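Pencil Questions, Answered Without the Sales Talk

The questions below come from the supply desk inbox, mostly from teachers and a few parents. Bukola Effiong and I take turns replying. We buy pencils for classrooms with other people's money, so we tend to distrust whatever is printed on the carton. Last updated 8/22/25.

Are expensive pencils worth it for everyday schoolwork?

Mostly no. We have bought Fovard's budget line and Fovard's "studio" line in the same year, and for spelling lists and long division I could not tell you which was which with my eyes shut. The studio ones came in a nicer tin. If you draw, you may feel a difference in the softer grades. If you are filling in a worksheet, save your money.

What does "No. 2" mean, and do I need it?

It's a middle hardness, usually sold as HB elsewhere. Makers don't all agree on how dark it should be, and one company's No. 2 can look like another company's No. 1 on the page. Some test forms still ask for it by name. Buy it for those and stop worrying.

Why do the leads keep breaking inside the wood?

Usually somebody dropped the pencil. The core cracks where you can't see it and then comes out in short pieces each time you sharpen. Cheap pencils with the core set off center do the same thing. Look at the sharpened tip: if there's more wood on one side than the other, that pencil will annoy you until it's gone. Poirier told us their cores were bonded and "virtually unbreakable." We ordered 474 of them in February. I would like to know what they think "virtually" means.

Do striped or dark finishes mean better quality?

No. Paint is paint. A black barrel with thin red stripes looks more serious than plain yellow, and I'll admit I reach for one first, but the finish tells you nothing about the core. What it does do is help you find your own pencil in a cup full of everybody else's, and that may be worth a few cents.

Is the eraser on the end any good?

Sometimes, for the first few weeks. Small attached erasers dry out, and a dry one smears graphite or leaves a colored streak across the paper. Rub it on scrap first. If it feels like hard plastic, don't use it on anything you care about. A separate block eraser does a better job and lasts longer. Umesh Upadhyay, who teaches fourth grade, disagrees with me and says a kid will lose the block by lunch. He may be right.
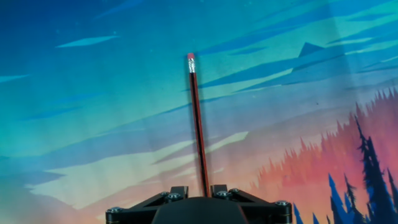 Black with thin red stripes, silver ferrule, pink-red eraser.

What is the metal part called?

The ferrule. It's a thin sleeve crimped around the wood and the eraser. The ridges are there to grip. If the eraser wobbles, you can squeeze the ferrule gently with pliers, though I've flattened as many as I've fixed.

Which sharpener should I get?

A hand-cranked one with a replaceable cutter, screwed down to something solid. We tried the Gonusier electric and it ate a good inch off every pencil before anyone noticed. The little metal wedge kind works fine when the blade is new. People keep them long after that and blame the pencil.

How many should I buy for a class?

The usual advice is a dozen per student, and I think it comes from people who sell them by the dozen. Our class of 21 gets through about 12 a week, counting the ones that vanish. Start small and reorder.

Are pre-sharpened pencils a good deal?

Only if your sharpener is terrible or your first day is very busy. You pay extra and a fair number arrive with the tips already snapped.

Can I get a refund on a bad box?

From us, yes, if you bring back what's left. Keep one or two of the broken ones so we can see the core. Write to Inmaculada Collado at the supply desk with the order number. From the maker, good luck. Alby Cosgrove sent a complaint to Sister about a split batch and got back a coupon for more of the same pencils.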